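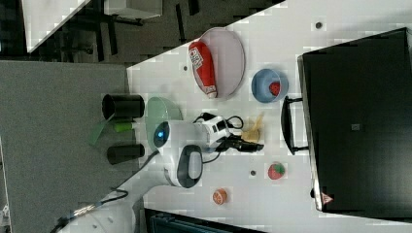
Jocelyn McKinnon reckons we should send the Vareck kit back before the trial runs out, and she put it to me in those words this morning.

July 25, 2023
Reading time: 2 min
Print | E-mail

Table-clearing trial, Vareck package on our own arm. The brochure says it will sort "everyday kitchen items" straight out of the case. Our everyday items are strawberries, an orange fruit, a red squeeze bottle on an oval plate, two black cups and a couple of small bowls. I don't call that a hard table.

713 attempts logged since March, 700 of them usable. The other 13 I threw out for bad time stamps, and I still want to know why the logger does that. Windis say it's our network. Modex had the same logger and also said it was our network, so maybe it is — but I'd like to see somebody prove it.

Grasp planner: fine on the fruit. Poor on bowl rims, where it picks an approach angle I would never choose. The colour threshold is buried three menus down and resets on restart. Write it on the whiteboard until they fix it.

Licence is per arm, per year. Desjardins quoted us 27 days for support on anything "non-critical", and they decide what's critical. Jocelyn's view is that we could write the useful part ourselves. I'm less sure, having seen our last gripper driver.

To do: rerun 100 with the threshold locked, bowls only. Ask Vareck for the raw planner output again. Cable ties for the wrist.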